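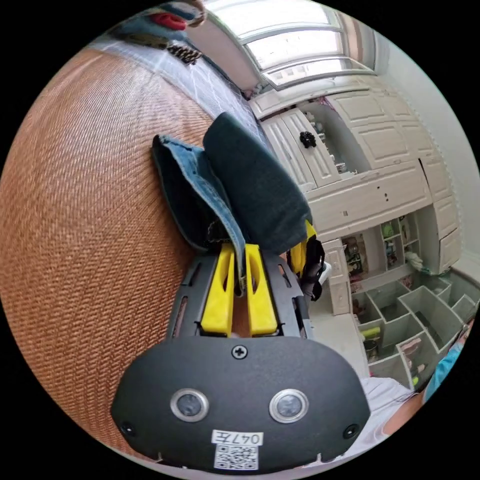
Preparing Clothing and Household Textiles for Donation

Cedero Textile Reuse Center
Updated 2023-09-29

The Center accepts clean clothing, bed linens, towels and fabric remnants from residents of Cedero and Bustau. Items that arrive sorted and bagged can be placed on the intake shelves the same day. Please follow the steps below before your visit.

Step 1. Wash and dry all items

Launder every item according to its care label and dry it completely. Damp textiles can develop mildew in storage and may spoil an entire bag. Items with a strong odor of smoke, fuel or mothballs cannot be accepted, even after washing.

Step 2. Check pockets, seams and fastenings

Empty all pockets and close zippers and buttons. Small faults do not disqualify a garment. Frayed seams, missing buttons and worn hems are acceptable, provided that the cloth itself is sound. Denim is welcome in any color or degree of fading.

Step 3. Sort into three groups

Group A: garments ready to wear.
Group B: garments in need of repair.
Group C: linens, towels and remnants. Remnants must be at least 8 inches on the shortest side.

Shoes, belts and handbags are collected separately at the Châu Street entrance and should not be mixed with any of these groups.

Step 4. Fold and bag

Fold each item flat and place heavier pieces at the bottom. Use clear bags where possible, and tie them loosely so that staff can inspect the contents. Write the group letter on a strip of masking tape and attach it to the outside. Do not use staples or pins.

Step 5. Deliver during intake hours

Intake is open from 9 a.m. to 4 p.m. on weekdays. Bags may not be left outside the building. Donors bringing more than 300 pounds of material, including schools and hotels, must reserve a loading space through the Kedance scheduling page before arrival.

Items not accepted

Pillows, mattress pads and foam cushions
Carpets and rugs
Electric blankets
Textiles stained with paint, oil or chemicals

Receipts

A donation receipt is issued at the counter on request. The Center does not assign a dollar value to donated goods. Receipts cannot be issued after the donor has left the building, and lost receipts cannot be replaced.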